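Trundbridge Releases Joketon Articulation and Language Card Set for School Speech-Language Programs

2018-09-13

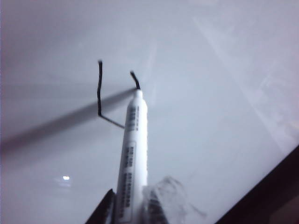

Trundbridge, a publisher of classroom materials for speech-language pathologists and special education teachers, has released Joketon, a printed card set for students in grades two through six who are working on multiple-meaning words, figurative language and speech sound production. The set contains 248 cards and is sold as a boxed product and as a printable file under a single-building license.

Each card carries one short joke, riddle or pun on the front. The back lists the target word, its two or more meanings, and a follow-up prompt. Cards are coded by word position for the sounds most often addressed in school caseloads: r, s, l, sh, ch and th. A therapist running a mixed group can assign the same card as a language task to one student and as an articulation task to another.

"Groups in schools are rarely made up of students with the same goals," said Heather Imrie, product editor at Trundbridge. "We wrote the card backs so that the therapist does not have to prepare two sets of materials for one 20-minute session. The joke is the shared part, and the scoring is separate."

The cards are divided into four levels. Level 1 uses homophones and simple double meanings supported by a line drawing. Level 2 removes the drawing. Level 3 introduces idioms, and Level 4 asks the student to explain why a joke works and then to change one word so that it no longer does. Placement is determined with a screening form of 21 items, included in the box, which can be given individually or to a group of up to five students. The screening form is not norm-referenced and should not be used to determine eligibility for services.

Data sheets are supplied in two formats. The first records correct and incorrect responses by trial and leaves a column for cueing level – independent, verbal cue, visual cue or model. The second is a one-page summary for progress reports. Both may be copied without limit by the license holder.

A draft version was used in a pilot that began in April. Clinicians submitted 800 completed data sheets, and 70 cards were rewritten or replaced after review. Most of the changes concerned vocabulary that younger students did not know in either meaning. Several idioms were moved from Level 3 to Level 4, and the instructions for group play were shortened.

Joketon is the second title in the Kiria series of language materials. It uses the same card size and storage box as the first, and the level dividers are interchangeable. Illustrations and page layout are by the Charvát design studio, which also prepared the black-and-white version of the printable file for schools with restricted color printing.

The printable edition is formatted for letter-size paper, six cards to a page, with crop marks. Card stock is recommended. Fronts and backs align when printed double-sided on the long edge – test one sheet before printing a full level.

Joketon can be ordered through the Trundbridge catalog or by school purchase order. Sample pages from each level, along with the screening form, are available to districts on request.

Media contact: Heather Imrie, Trundbridge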